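Who Folds All Those Boxes?

Every time a package lands on your porch, somebody had to make the box first. Boxes show up at a warehouse flat as pancakes, and each one has to be folded into shape. I did that job for a whole winter at a company called Burneo, and wow, my thumbs remember it!

Now robot arms are learning to do it too.
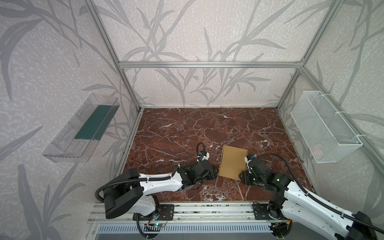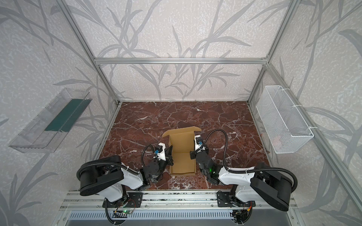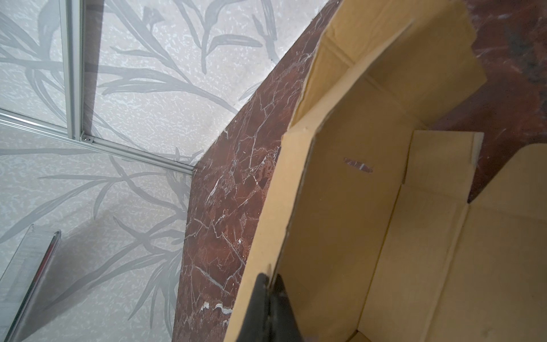
Folding cardboard feels easy to you because your fingers can tell when a crease is about to bend. A robot needs lots and lots of practice to get that right. Push too hard and the wall crumples. Push too softly and nothing happens at all.

So what about the people? I asked my old boss, Bjartur Hjaltested. In December his team packs nearly 3,000 orders a day, and folding used to keep 12 people busy from breakfast until the lights went off. When robots take over some of that, jobs change. A few folders now check finished boxes, and a few learned how to fix the machines (lots of screwdrivers — I was jealous). One friend of mine didn't like the switch and moved to the loading dock instead. She misses the chatting at the folding table, and I get that.

Want to try it yourself? Ask a grown-up for an old mailer box, flatten it, and fold it back up using just two fingers on each hand. It's a lot harder than it sounds!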